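Search the docs Search

Limness Pose Pipeline: Frequently Asked Questions

What does Limness do?

Limness takes the raw streams from a pair of hand-held grippers and a head camera and turns them into time-aligned trajectories for policy training. It covers marker detection, pose solving, clock alignment, filtering and export. It does not train policies and it does not drive an arm. Export targets the Wedberg loader by default.

How is the gripper pose computed?

Each gripper carries a printed cube with fiducial markers on its faces. The detector finds every visible face in the head view, and the solver fits a single rigid pose to all of the corners at once. Solving each face separately and averaging gives worse rotation, especially when one face is close to edge-on. The cube-to-fingertip offset is a fixed transform read from tool.yaml. If you reprint or remount a cube, recalibrate; do not edit the old numbers by hand.

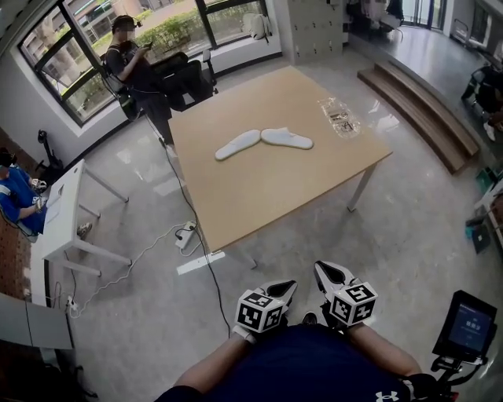 Can one marker face give a usable pose?

Yes, with limits. A single square face seen nearly head-on has two candidate rotations with almost the same reprojection error. The solver keeps both and picks the one closer to the previous frame. If there is no previous frame, the pose is written with the flag ambiguous=1 and the smoother ignores it until a second face appears.

What happens when a cube leaves the head view?

The tracker predicts forward for up to 16 frames. After that the segment is closed and a new one is opened when the cube is found again. Short gaps are filled in the smoothing pass, which runs backward as well as forward. Long gaps are left as gaps. Earlier versions filled everything, and the policies learned the interpolation.

My trajectories jump when both hands are close together. Why?

Check the marker IDs first. The left and right cubes must use separate ID ranges. If both were printed from the same sheet, the detector will assign corners from one cube to the other whenever they overlap. Run limness check-ids on the first minute of a recording. It lists every ID seen per hand and exits nonzero on a conflict.

Do I need the wrist views for pose?

No. Pose comes from the head view. The wrist views are stored as policy input and are used for contact labeling, where the label model looks at the region between the finger pads. Thin cloth and slipper uppers are the hard cases: the pads can be almost closed and still have material between them, so jaw width alone is a poor contact signal. Set contact.source to fused for soft items. The default, width, is adequate for blocks and boxes.

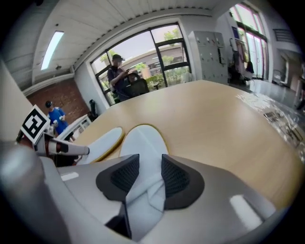

Nikau Mudgway
Perception software, Urthorpe

How are the streams synchronized?

Every device stamps frames on its own clock. Limness estimates one offset and one drift term per device, then resamples to 50 Hz. The estimate needs some motion to lock on to, so move both grippers at the start of a recording. If the log shows sync: low excitation, the offset was not solved and the session falls back to host arrival time. Do not train on those sessions.

Can I mask out people and furniture behind the table?

You can, with mask.background: true. It costs time and we leave it off. Background motion has no effect on marker pose, and in our tests the policies did not improve with masking. Turn it on if your data rules require it. Masks are applied at export and the raw files are unchanged.

Why does the planner reject trajectories that a person performed without trouble?

A person has no joint limits that match your arm. The replay check in Ngata solves inverse kinematics for every pose and rejects a segment if any step is out of reach or exceeds the velocity limit. Most rejections are wrist rotation. Try ngata replay --retime first — it stretches the fast parts and leaves the path alone. If the segment still fails, the base placement in the scene file is the next thing to check.

How much memory does the smoother need?

It holds a full session in memory. Sessions over 72 minutes should be split with limness split before smoothing. The splitter only cuts where both grippers are still.

Where do calibration files go?

In the session folder, next to the recordings. Limness does not read a global calibration directory as of the February release. Old sessions can be converted with limness migrate.

Is there a limit on marker IDs?

The shipped dictionary has 192. Custom dictionaries are accepted, but check-ids will warn if any two codes are too similar to be told apart under blur.

How do I report a bug?

Attach the log, tool.yaml and the shortest clip that shows the fault. Pose and sync reports go to Nikau Mudgway, and replay and planner reports go to Kiri Tamihana. Reports without a log are closed.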